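Jalema Display Program – Artificial Flower Arrangement and Upkeep
Progress report to Trornari, second reporting period
2021-09-18

1. Scope of the period

The work covered in this report is the preparation, dressing and upkeep of artificial flowering trees for the Jalema displays. The period began in January with the receipt of stock from Dristden and ran through the end of the second dressing round. Fresh plant material is outside the scope and was not handled.

The grant agreement lists three outputs: a sorted stock of trees and loose stems, a written dressing procedure, and a set of handling limits for transport and cleaning. The first is complete. The second is in draft. The third is partly complete and is discussed in section 4.

2. Stock

Dristden delivered 200 loose blossom stems in two consignments. On inspection, 193 were accepted. The remaining seven had split wire cores or petals detached at the calyx and were returned for credit. The credit has been received and is shown in the financial annex under materials.

A total of 19 assembled trees were entered in the register. Each entry records height, spread, base diameter, petal color and the condition of the lower branches. Lower branches are recorded separately, as they carry most of the wear: they are brushed in passing, they take the weight of the blossom above when a tree is stored upright, and they are the first to sag.

3. Dressing

The draft procedure divides a tree into crown, middle and skirt. The crown is dressed first, with stems turned outward until the main branch forks are no longer visible from the front. The middle is then thinned so that some of the branch line can be seen. A fully closed mass of petals looks flat at viewing distance, and the reviewers at Samarakoon marked this down in the first round.

The skirt is the most variable part. A drooping skirt gives the cherry trees a more natural outline, but it also hides the base and makes it harder to judge whether the tree is standing square. The current draft allows the skirt to overhang the base, provided that the base can still be reached by hand from one side.

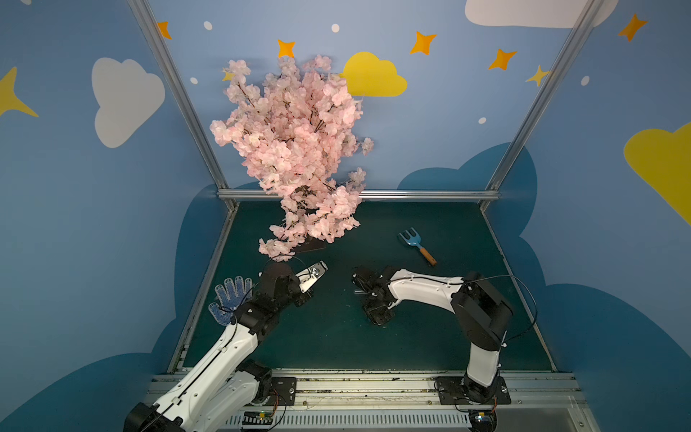

Figure 1. Pink cherry blossom tree on the work surface. The lower blossoms hang partly over the small dark brown base.

The cherry type has thin, dark brown branches and pale five-petaled flowers. The contrast between the two means that gaps are easy to find during inspection, but also that an overbent branch stands out. Branches should be bent in several short steps along their length. A single sharp bend leaves a visible kink that cannot be fully removed.

Time per tree was recorded for the second round only. The average was about 17 minutes from unwrapping to final check, excluding registration. The figure should be read with care: the trees differ in size, and the larger ones were left until the end of the round when the work had become more regular.

4. Handling and cleaning limits

Lifting is by the base only. The earlier practice of steadying the tree by the trunk with the second hand has been kept for the taller trees, with the hand placed below the first fork.

Dry brushing with a soft brush is accepted for all petal colors. Damp cleaning has been tried on spare stems and has not yet been approved. Two of the darker pinks left color on the cloth. The pale pinks did not, but the sample was small and the test will be repeated before a limit is written.

Transport tests with the tree lying on its side were started and then paused. Side packing flattens the blossom on the lower face and the recovery time is not known. Upright cartons are available but increase the volume per tree considerably, and a revised freight estimate has been requested.

5. Deviations and spending

Spending on materials is under plan as a result of the Dristden credit. Spending on cartons is over plan and will remain so if upright packing is adopted. No transfer between budget lines is requested at this stage.

6. Next period

– Issue the dressing procedure in final form, with separate pages for crown, middle and skirt.
– Repeat the damp cleaning test on all petal colors in stock.
– Resume the transport tests once the freight estimate is received.
– Re-inspect the lower branches of all registered trees and update the register.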